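4.2 Shared tables and what gets left on them

Most of the offices we visited had at least one table that belonged to no particular person. In the Clenstead building it was the long one near the printers. At Trarstead there were three, two of them beside the kitchen door. Staff used these tables for eating, for short meetings and for opening parcels, and they also used them as a place to put things down on the way to somewhere else. This section deals with that last use.

We recorded 3,589 items on shared tables over the study period. An item was anything that could be picked up in one hand and that had been left without a person beside it. Laptops and phones were left out of the tally, as they were nearly always collected within the hour. Mugs were included. The items came from 123 separate table visits, each made at the end of the working day before the cleaners arrived.

Packaging made up the largest group at every site. We use the word broadly, to cover wrappers, small bags, sleeves, cartons and boxes, whether or not anything was still inside. In many cases we could not tell from looking whether a package was full, and we did not open any. This matters for the results. A closed box on a table may be rubbish to one worker and a delivery to another, and the staff we spoke with at Dizon said this doubt was the main reason they left such things alone. One put it this way: "If it's flat I'll bin it. If it's got a shape to it, I walk past."

Food wrappers were treated differently. Staff at all sites said they would throw out a stranger's wrapper if they needed the space, but very few said they would do so if they did not. Crumpled wrappers were cleared sooner than folded or smooth ones. Our reading is that crumpling works as a signal. It tells the next person that the owner is finished with it, even when some of the contents may remain.

The second group was made up of things meant to stay. Plants were the most common, followed by jars and other clear containers. These were rarely moved by anyone. Over time they came to mark out the part of the table where other objects could also be left, and we found that loose items tended to gather on the same side as the plant. At Buswood the facilities team had tried taking the plants away for a fortnight. The clutter spread more evenly over the tables but did not go down -- if anything, staff complained about it more.

Table shape had some effect. Rounded tables have no corners, and corners are where people at the other sites pushed things when they sat down. On rounded tables the items stayed closer to the middle or sat along the edge with gaps between them. Figure 3 shows a white table of this kind in an open office, with desks behind it.

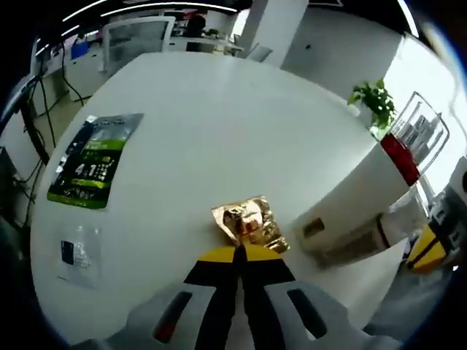 Figure 3. Shared table with mixed items, including a crumpled gold foil packet, a dark flat package with a green band, a small clear plastic bag, a white box and a potted plant.

The mix of items on any one table was also wider than staff expected. Before each site visit we asked 20 workers to list what they thought would be on their nearest shared table. Their lists were short and leaned heavily on cups and paper. Small bags holding a card or label were hardly mentioned, although they turned up at every site. We think this is because they are light, clear and easy to overlook, and because they seldom get in anyone's way.

Two limits should be kept in mind. We visited only at the end of the day, so items that came and went before then are missing from the tally. We also had no way of knowing how long an item had been sitting there, except where staff told us, and their memories did not always agree. At Trarstead, two people gave us quite different accounts of the same cardboard box. We left its age blank in our records.

Section 4.3 turns to private desks, where the rules were clearer and the piles were higher.

Comments (3)

deskbound_mel: We have the exact same plant problem. Moved ours to the windowsill and the junk mail followed it.

R.T.: Did you look at whether a bin nearby made any difference? I couldn't find it in 4.1 either.

papertray: Good section. I'd like to see the morning numbers one day.

14 shares | 3 comments

Contact the authors | Copyright 2019 | Back to top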